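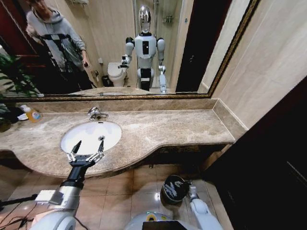 4. Configurar la retransmisión de la ceremonia

En este apartado se prepara el módulo Jotik para emitir una boda en directo a los invitados que no asisten. Antes de empezar, la lista de invitados debe estar cargada en Petek (véase el apartado 2).

4.1. Crear el evento

1. Abra Petek e inicie sesión con la cuenta de los novios o con la del organizador.
2. En el menú Celebraciones, pulse Nueva retransmisión.
3. Escriba el nombre del evento tal como debe aparecer en la invitación. Admite tildes y apellidos compuestos.
4. Elija el tipo de acceso: Familiar, Invitados o Público.
5. Indique la fecha y la hora de inicio según el huso horario del lugar de la ceremonia.
6. Pulse Guardar. El evento queda en estado Borrador.

Nota: el acceso Público permite que cualquier persona con el enlace vea y comparta la emisión. En bodas con asistencia de personas conocidas o de prensa, utilice Invitados.

4.2. Conectar las cámaras

1. Encienda el receptor Hititz y espere a que el piloto deje de parpadear.
2. Conecte el receptor a la red por cable.
3. En Jotik, abra la pestaña Señales y pulse Buscar.
4. Asigne un nombre a cada cámara (altar, pasillo, coro). El receptor admite 4 cámaras como máximo.
5. Marque una de ellas como Principal.

Precaución: no cambie la cámara principal durante los votos. El cambio interrumpe el sonido unos instantes y el corte queda en la grabación.

4.3. Enviar los enlaces

1. Abra la pestaña Accesos y seleccione los grupos que recibirán el enlace.
2. Revise el texto del mensaje. El campo Protocolo sirve para los tratamientos y se puede dejar vacío.
3. Pulse Enviar. Cada enlace personal funciona en 2 dispositivos a la vez.

Si un invitado no recibe el mensaje, compruebe su dirección en la lista y pulse Reenviar. El enlace anterior queda anulado.

4.4. Después de la ceremonia

La grabación aparece en Archivo cuando termina el procesamiento. Para recortar la entrada de los invitados, use Editar inicio. La música con derechos puede quedar silenciada en la copia descargable; la licencia Plistberg, si está contratada, se activa en Ajustes > Sonido antes de emitir.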